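Plena Community Nursing Project, Grostthorpe
Progress report to the Bulel Fund, second half-year

1. Where we are now

In the first report we wrote that the district nurses would begin to use the Grostthorpe health center as their base in April. This happened in May. The reason for the delay was the lease of the ground floor, which needed a new signature from the owner of the building after the roof repair was added to it. We informed the fund about this by letter and the fund agreed that the payment for April could be moved. From May until October the service has been open on all working days, from 8 in the morning until 6 in the evening.

The purpose of the project is the same as in the application. People who leave the hospital after an operation or a long illness, and who live in Grostthorpe or in the villages on the Wan side of the river, should get their wound care, blood tests and medicine review near their home. Before the project, most of them had to travel back to the outpatient department. The bus needs more than one hour in each direction and the last one goes back at 4:40 in the afternoon.

2. Activity in the period

The fund asked us to report visits and patients separately, and we have changed our register so that this is possible. In the period we had 600 patients. The target in the agreement was 1,000 for the full year, so we are ahead of it, but we ask the fund to be careful with this result. May and June were very busy because many people had been waiting for the opening, and the later months were quieter. We expect the winter to be busy again with chest infections and falls.

Wound care is still the largest part of the work. Blood tests come second. The medicine review has grown more slowly than we planned, and the cause is mainly the discharge letter. In many cases the letter comes to us after the patient has already come, and then the nurse can't compare the old list of medicines with the new one. We have agreed with the two wards that send us most patients that a copy of the letter will be given to the patient by hand. One ward does this well. With the other ward we have a meeting in the next month.

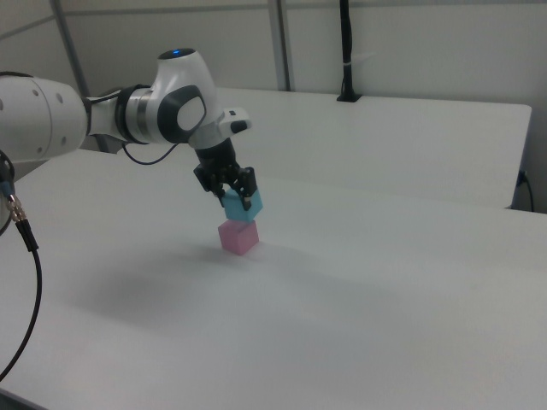 Home visits were limited to patients who can't leave the house. We had planned two nurses for this work and we had only one until August, when the second position was filled. During the summer some home visits were moved to the next day, and we received complaints about this from 3 families. All of them got a written answer. Since September no home visit has been moved for staff reasons.

3. Staff and training

All nursing positions are now filled. The position of the pharmacist is half-time, as in the budget, but we find that half-time isn't enough when the discharge letters come together at the end of the week. We do not ask for more money for this in the present year. We would like to discuss it when we talk about the second year.

The training in compression bandaging was finished in July. The training in diabetes foot care was planned for September and is postponed to the new year, as the teacher from the hospital was not available. The cost for it has not been spent and is carried forward.

4. Rooms and equipment

The treatment rooms on the ground floor are in use. The third room has a problem with the hot water, which takes a long time to come, and the plumber has been there twice. Until this is repaired we use the room for talks and for medicine review only.

The waiting area has 34 chairs, which is enough on normal days. Patients told us that the sign at the side entrance is difficult to see from the parking lot, and a larger one is ordered.

The booking system works, but it does not yet send reminders. The supplier promised this function for June and then for September. We have kept back the last part of the payment until it is delivered.

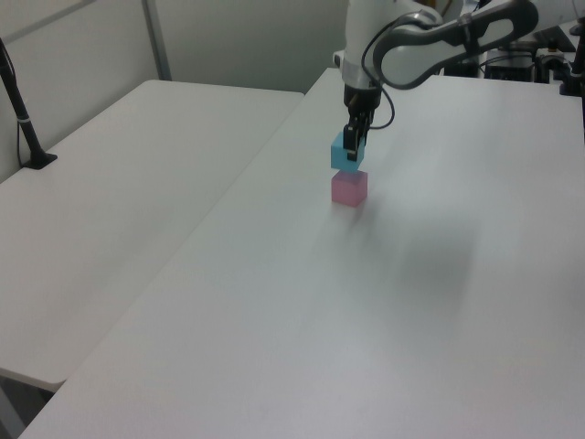
5. What patients tell us

We put a short paper form at the reception desk and the nurses take it with them on home visits. Most answers are positive, and the short distance is the point that is mentioned most. The critical answers are about three things: the telephone line is often busy before 10 in the morning, people don't always see the same nurse, and the service is closed on weekends. For the telephone we have moved one person from the archive to reception in the mornings. For the same nurse, we now try to plan wound care patients in fixed groups. The weekend is outside of our agreement with the fund, and we only pass on the wish here.

6. Budget

Spending is below the plan. The difference comes from the late opening, the empty home visit position and the postponed training. Rent and heating are a little above the plan. The table of costs is sent separately with the receipts, in the format that the fund gave us. We would like to ask for permission to use a part of the unspent salary money for a second portable ultrasound for leg vessels, because today the home visit nurses have to share one device and must drive back to the center to exchange it.

7. Next half-year

We plan to repeat the foot care training, to open the third treatment room for wound care, and to start with the blood test morning in the Wan village hall, every second week. The parish has offered the hall without rent, but we have to pay for cleaning. The transport of the samples must be agreed with the laboratory before the first morning can be announced.

We ask the fund for an answer about the ultrasound before the end of November, as the price offer is valid until then. The next report will follow in April.

Project office, Plena Community Nursing Project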